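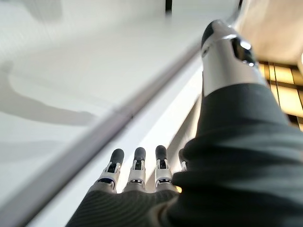 Notebook 7, page 14

January, Tuesday. Entry opened at 08:40 by the training vehicles workshop. To be read by the instructing staff before the afternoon lessons.

Car 4 (the Skanberg hatchback) was withdrawn from lessons yesterday evening after two instructors reported that the dual brake pedal on the passenger side felt slow to return. Neither reported a loss of braking. The car was driven into the bay under its own power and the keys were placed in the workshop safe. It is not to be issued until this entry has been countersigned.

First inspection, engine off. The learner's pedal has its normal free play. The instructor's pedal has more than it should, and when released by hand it hesitates for a moment near the top of its travel. The floor mat was removed and the test repeated with the same result, so the mat is not the cause. It was, however, the wrong mat for this car and has been put aside. Instructors are reminded that mats are not to be exchanged between vehicles.

The linkage cover was taken off. There was a quantity of grit on the cross shaft and the grease at the left-hand bush had gone hard. The return spring is sound to look at, with no corrosion. The clamp bolt on the instructor's side was a little under the torque given in the Dralano fitting sheet. It was marked with paint at the last service and the marks no longer line up, which suggests it has moved in use.

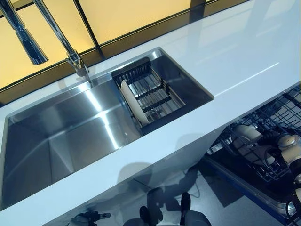
Both bushes were cleaned with solvent and a brush, dried, and packed with fresh grease. The clamp bolt was replaced with a new one from stock and tightened to the sheet figure. New paint marks were applied in yellow. The old bolt has been bagged and labelled and is in the second drawer, in case the supplier asks for it.

Second inspection, 11:15. Free play on the instructor's side is now within limits. The pedal was pressed and released many times by hand and by foot without any hesitation. The clutch linkage was examined at the same time and needed nothing beyond a wipe.

Yard test, 11:50. Tien-fu Leung drove from the learner's seat and the undersigned sat as instructor. Stops were made from walking pace and then from a moderate speed, first from the learner's side, then from the instructor's side, then with both pedals applied together. All stops were straight. The warning buzzer sounded each time the instructor's pedal was used, as it must for test-day purposes — it was faint on one occasion, and the connector behind the trim has been pushed home. This should be listened for during the week.

The Fimetti mirror on the windscreen would not hold its angle on the rough part of the yard. The suction pad was washed and refitted. If it drops again the pad is to be changed.

A question remains about the service interval. The linkage is at present greased every 1,000 miles on the older cars and left until the annual service on the newer ones, Car 4 included. Given the state of the left-hand bush, it is proposed that the shorter interval be applied to every car. Mr Leung is in agreement, but wishes to see the shaft on Car 7 before the schedule is altered.

Outstanding:
Car 7, cover off and shaft inspected, when it returns from lessons.
Clamp bolts, one left in stock, more to be ordered from Sveinbjörnsson.
Correct mat for Car 4.
Spare roof board, magnet loose at one corner, not yet looked at.

Car 4 countersigned and released for the 14:00 lesson. T. Leung.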